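4.2 Garment handling on domestic surfaces

The second group of trials dealt with clothing folded on beds. Towels and pillowcases, covered in Section 4.1, have straight hems and an even thickness. Trousers have neither, and heavier cottons hold a crease in ways that our cloth model does not predict. Demonstrations were recorded in private homes in Stevside with the Nillach hand-held gripper, and residents were asked to leave their rooms as they were. The set contains 379 demonstrations, of which 50 were held back for testing.

Denim proved the most difficult material. Stitched pocket panels and metal trim change the stiffness of the fabric over a few centimetres, and a grasp that closes on a seam behaves differently from one that closes on a single layer. Bedding adds a further complication: a printed sheet offers many small features of its own, and the segmentation stage must separate these from the edge of the garment (Figure 3).
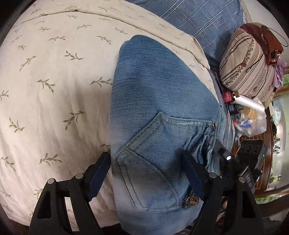

Figure 3. Folded jeans on a sprig-patterned bedsheet, with the gripper jaws open at the lower part of the garment. Household items lie beside the bed.

4.3 Results and remaining limits

On the held-back set, the learned policy chose an acceptable first grasp in 38 cases. Most errors involved the policy favouring a pocket seam over the outer fold. Colour contrast between garment and sheet had little effect on the outcome. We do not consider this level of performance sufficient for unattended use in the home. Khunthong's analysis of the failed grasps is given in Appendix B.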